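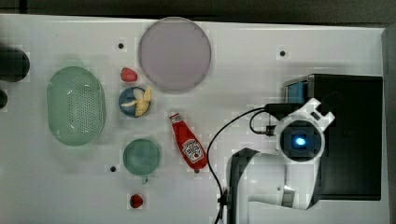

Escreveram-me na semana passada, depois da última lista, a perguntar se era mesmo preciso verificar prato por prato, escorredor por escorredor, ou se bastava passar um pano em tudo e seguir com a vida. A mensagem vinha sem assinatura e terminava assim: "na minha cozinha ninguém adoeceu por causa de uma tigela". Pois, na minha também não! Mas eu faço a ronda à mesma, e fica aqui a de 20 de julho de 2022, com os meus comentários do costume.

Lista de verificação - utensílios e bancada, copa da Guvness

1. Tampo da mesa limpo e sem riscos fundos
OK. O tampo branco tem esta vantagem, vê-se logo qualquer migalha. Passei a mão por tudo à procura de zonas pegajosas e só encontrei uma, do lado da janela. Já limpei.

2. Furos do tampo sem restos de comida
A REPETIR. São pequenos e pretos e enganam muito, parecem sempre limpos. Escova fininha, água morna, secar bem. Em janeiro tirei de um deles uma coisa que prefiro não identificar.

3. Escorredor grande, verde-claro: rebordo e furos do fundo
OK com reparo. O fundo tem filas e filas de furinhos e o arroz adora ficar lá preso. Ponham-no contra a luz antes de arrumar - como o plástico é translúcido, os grãos notam-se bem. O rebordo está liso, nada de lascas.

4. Pratos: lascas, fissuras, manchas
OK. O grande, cor de malva, continua a ser o meu preferido para servir. No verde-azulado, mais pequeno, confirmem sempre a pega, que é onde a gordura se junta. Esfreguei-a duas vezes e ficou boa.

5. Tigela pequena de rebordo azul-escuro
OK. Reparem na junção do rebordo com o interior, mais claro, onde as manchas de fruta aparecem primeiro.

6. Fruta fora do frigorífico
ATENÇÃO. Banana aberta come-se ou vai para uma caixa fechada, não fica na tigela até à tarde. E os morangos, por favor, juntos num recipiente! Andam sempre espalhados pela mesa, um para cada lado, e depois rola um para o chão e lá vou eu de joelhos.

7. Frasco de ketchup: bico, tampa, data de abertura
NÃO CONFORME. Falta a etiqueta com a data de abertura, que eu pedi na ronda anterior (e na outra antes dessa, se bem me lembro). As etiquetas da Prarketti estão na gaveta de cima, há um rolo de 100, não me digam que acabaram. Guardem o frasco de pé, com o bico limpo.

8. Panos e esponjas
OK. Troquei 3 esponjas. Os panos da Trarkura aguentam bem a lavagem quente, mas não os deixem dobrados e húmidos ao pé do lava-loiça.

9. Temperatura do frigorífico
OK. Marcava 4 graus de manhã e o mesmo à saída.

Resultado: 17 pontos verificados, 14 conformes. Só pus aqui os que mereciam conversa, os restantes estão na folha pendurada na porta da despensa.

Por fazer até à próxima ronda:
- etiqueta no ketchup
- escovar os furos do tampo
- caixa com tampa para a fruta (a Ebrahimi tem umas baixinhas que cabem na prateleira do meio)

Quem usar a copa depois do almoço, deixe o escorredor virado para baixo, se faz favor.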